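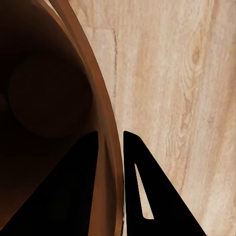
*Fig. 1. Simulator, gripper view: one finger on either side of the bowl's rim.*

## 3. Teaching the rim grasp by remote control

Our brief from the Florkon lab was to teach a simulated arm to pick up a large brown bowl by its edge, using only runs that we drove ourselves. Llinos Lewis drove most of them. I drove the rest and wrote the scoring script, so any mistakes in the numbers are mine.

We recorded 214 runs. The Pollus handbook suggests 1000 for a task like this, but it doesn't say where that number comes from, and I couldn't find a test behind it.

What bothers me more is the view. In Fig. 1 the inside of the bowl is close to black, and I can't judge depth from it. When I drove, I lined up the gap between the fingers with the rim and hoped the height was right. Llinos says she used the wood grain on the right as a guide. If so, the policy may have learned the grain as well, and we never changed the table texture to check.

Held-out results: 29 failed grasps in the final test set. Most had one finger landing on top of the rim - the same error I kept making by hand. I don't think that is a coincidence, although we have no controlled comparison to prove it.

Nia Lloyd reviewed our draft and wanted the words "learned the task" in the abstract. I took them out. We have 2 drivers, one bowl and one table.

Still to do before July:

- swap the table texture and rerun the test set
- light the inside of the bowl
- have Nia drive a batch without seeing ours first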